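Ticket: Bernix hub drops off the wifi every evening
Opened: 12 Mar 2019
Status: Open

Hi again, me with the Bernix heating hub. Same fault as in February I'm afraid, so I'm adding to the old notes as I go (sorry, it's a bit of a ramble!).

Every evening the hub light goes from green to amber and the app says "no connection". The bedroom radiator then sits at 20 all night whatever I set on the schedule. Phone and laptop are fine on the same wifi, so it isn't the broadband.

Tried so far: restarted the router, restarted the hub, changed the wifi channel from auto to 6, then back again. Took the hub off the Nugroho extension lead and plugged it straight into the wall. It stayed up for some 60 minutes and I got quite excited, then amber again. 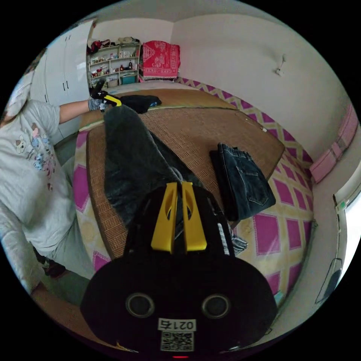

Bedroom, straw mat on the bed and the grey fuzzy top on it.

I did the factory reset your Kumham helpdesk suggested, pin in the hole and all that. It came back on the old firmware, build 420, and the update stops halfway with "server busy". I've tried it morning and night. Is there a file I can load from a USB stick instead?

The log page is full too – it says 1,000 entries and won't let me clear it, the button just greys out. Could that be what's knocking it over? My neighbour here in Bernolberg has the same hub on a newer build and hers never budges, which is a bit galling!

Left it on the wall socket for now with the schedule switched off. I can send the log over if you tell me where it saves to. Evenings are best if you want to ring.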